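Moving to a smaller place, part two

28/08/2024

The lease in Plultholm ends in March and I've started getting rid of things now. The new apartment is 640 square feet. I have lived in more space than that for a long time and filled all of it.

Clothes were first. I read a few guides and most of them want you to hold every item and think about it. I don't have the patience. My rule is that if I didn't wear it last winter or this summer, it goes. Black clothes were the hardest, as I own a lot of them and they all look alike until you unfold them.
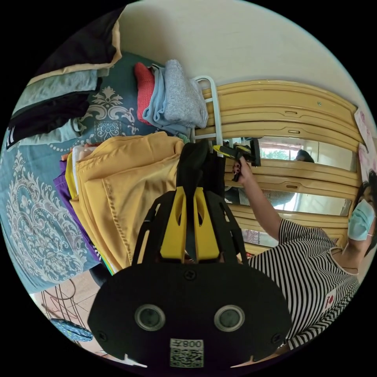
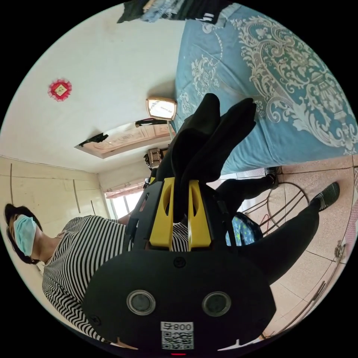 Coats I left for another day. I have four and will probably keep two.

Books went faster than I expected. Alper Kozan took the history shelf and most of the cookbooks, and he brought his own boxes. The rest went to the secondhand shop on Sithole Street, which paid me $47. I kept the atlas and the field guides.

Furniture is the real problem. The couch is too long for the new living room by a few inches. I measured it twice. A mover quoted me $1129 for everything, couch included, and less if I can get it down to one truckload. So the couch is listed, along with the desk and the tall lamp. One person has asked about the lamp and then stopped answering.

The kitchen is next. I have three colanders and I can't remember buying any of them. If you live near Plultholm and need a colander, leave a comment.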